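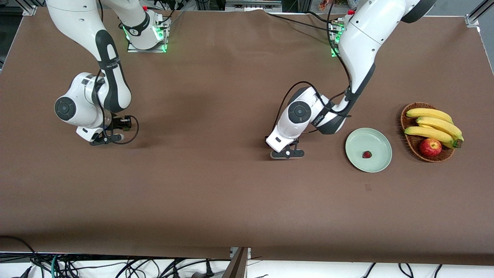
Penamia Cell 2: Setup and Maintenance Notes

Maintained by Ankica Golob, Plomton lab, Lanesthorpe building. Last revised in March.

These notes cover the two-arm tabletop cell used for the Penamia fruit handling recordings. They describe how the cell is put together, how to start it, and what to check when a gripper or a camera stops behaving. For the recording format and the loader code, see the separate file in the docs folder.

Contents
1. Layout
2. Startup
3. Wrist cameras
4. Gripper fingers
5. Table covering
6. Props
7. Known problems

1. Layout

Two white arms are mounted along the far edge of the table, each on its own base plate. Left and right are named from the robot's side of the table. In the overhead view the right arm is therefore on the left half of the picture. Every config file, log and spare parts label uses the robot's naming, so please stick to it in bug reports too.

Both arms carry a black parallel gripper with two fingers. The wrist cables run up the outside of the arm with a loop left at the wrist. Do not tie that loop down. The last person who tidied it pulled a connector out of the left wrist the first time the joint turned all the way.

The fixed camera looks down on the whole tabletop. If the bases no longer line up with the saved reference view, redo the overhead calibration before recording anything.

2. Startup

Clear the tabletop before switching on. Then:

- Turn on the main supply and wait for the ring around each base plate to go green.
- Start the arm drivers, right arm first.
- Run home_both and keep your hands off the table until it finishes.
- Run grip_check. Each gripper opens, closes and opens again.
- Start the cameras and confirm that all streams are live.

If a base ring has not gone green after 30 seconds, switch off, reseat the base connector and try again. Two failed tries means stop and open a ticket. Don't keep cycling the power.

3. Wrist cameras

The wrist cameras look out past the fingers, and both fingertips must be visible at the bottom of the picture with the gripper open. This is the quickest test of whether a camera has shifted on its mount. Put a few small props on the table, move the gripper to the preset called low_look, and compare the picture with the reference.
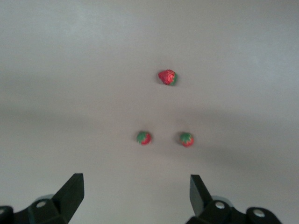 If one finger takes up clearly more of the view than it does in the reference, loosen the camera clamp, turn the camera until the two match, and tighten it again. Then run the wrist calibration. It takes 155 seconds per arm and the arm moves the whole time.

Exposure is fixed. Table color can look quite different between the overhead camera and a wrist camera, and we leave it that way. Do not correct it in the driver – anyone who needs matched color can do it when loading the data.

4. Gripper fingers

The fingers are a Gebreyes part, held on by screws through the mounting brackets. Check the screws at the start of each session with the short driver in the top drawer. They should be snug. Overtightening cracks the bracket, and spares are slow to arrive.

To change a pair:

- Open the gripper fully and turn off its supply.
- Take out the screws on one side, swap the finger, and refit.
- Do the other side.
- Turn the supply back on and run finger_zero with nothing between the tips.

Always change both fingers of a pair. A new finger against a worn one closes off center, and small items such as strawberries tend to roll out. We replace a pair after 300 episodes, or sooner if a tip is chipped.

5. Table covering

The covering should be smooth wherever the grippers work. Small wrinkles along the far edge near the mounts are fine. Wipe it with a damp cloth after each session, and dry it before the arms are homed. Small marks can stay. If you replace the covering, note the episode number in the log, as the background changes from that point on.

6. Props

The usual set is strawberries, bananas, an apple, a round pale green plate and an oval wicker basket. Put everything back in the prop box at the end of the session. Check the basket for broken strands, which catch on the fingertips.

7. Known problems

- Left gripper reports closed while open. Run finger_zero again. If it comes back, check the wrist connector.
- Overhead stream drops frames. Usually the cable run on the floor at the near side of the table. Step around it, and reseat the plug if someone has stepped on it.
- Episodes before number 189 were recorded with the old wrist mounts. Their calibration is stored in a separate folder and the loader picks it up by number.
- home_both stops halfway with a joint limit warning – the arm was parked folded too far. Use free-drive to bring the elbow up a little, then run it again.

Tickets go in the Penamia tracker under "cell 2". Include the arm, the episode number and the driver log.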